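Proceedings > Textile Care and Households > Section 4

Last updated 22 October 2019

4. Holding Time Before Washing and Its Effect on Color Transfer

4.1 Background

Color transfer between garments is usually studied inside the drum. Test methods place a dyed specimen next to an undyed one, wash both at a fixed temperature, and grade the staining on the undyed cloth. The period before the wash has received less attention. In most homes a worn garment waits for several days, folded against itself or against other items, and it often carries sweat or rain when it is put down. Gratier proposed that this waiting period accounts for part of the staining that households blame on the machine. The present section tests that proposal for garments that combine a saturated color with white.

4.2 Households and garments

A total of 234 garments were collected from 80 households in the towns of Zollen and Flestano. Each household kept a written log for the month of January, recording when a garment was taken off, where it was put, and when it was washed. Garments were accepted if at least one panel was white and at least one was red, navy, or black. Wool and silk were excluded. Logs with gaps longer than two days were dropped before analysis, together with the garments they covered.

4.3 Storage conditions

Storage was coded as open, vented, or closed. Open storage meant a chair, a hook, or the floor. Vented storage meant a container with holes or slots in its walls. Closed storage meant a lidded bin or a tied bag. The codes were assigned from the logs by one reader and checked by a second (L. Ormsby). Where they differed, the more closed code was kept.

Folding was coded separately. A garment was marked "in contact" if a white section lay directly over or under a colored one. This code proved harder to assign than the storage code, and logs that said only "thrown in" were treated as in contact.

4.4 Results

Staining on white panels rose with holding time in closed storage and changed little in open storage. Vented storage fell between the two and was closer to open. The difference was clear only for garments logged as damp. Dry garments showed no usable trend under any condition, even where they were held for more than a week.

Contact mattered more than expected. Among damp garments in vented storage, those marked in contact were graded worse than those laid flat. Red dyes gave the strongest effect, followed by navy. Black gave results too scattered to rank.
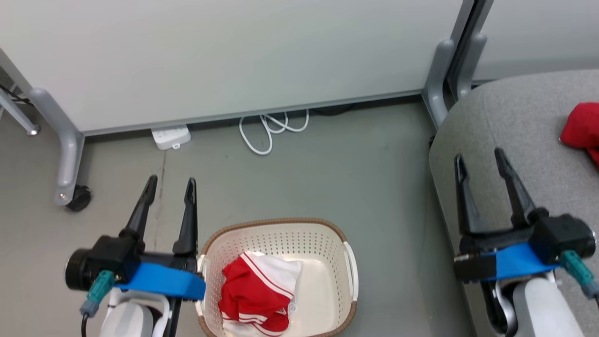

Figure 6. Vented storage: red and white garment in a basket with perforated walls, white section folded over the top.

4.5 Limits of the Household Data

Logs were filled in by hand, and dampness was judged by touch. Water hardness differed between the two towns and was not corrected for. Detergent brand was recorded but not used, as too few households shared one. The grading followed the Şimşekoğlu scale, which was drawn up for cotton and may understate light staining on polyester. A second round with weighed specimens would settle the question of moisture.

Comments (3)

dyehouse_mk: Was the grading done under daylight or a lamp? Pale pink on polyester is easy to miss under warm light.

L. Ormsby: Daylight lamp, gray cabinet. It is in Section 3, second paragraph.

Petra: We treat "thrown in" as missing in our own logs. Would like to see the contact result with those removed.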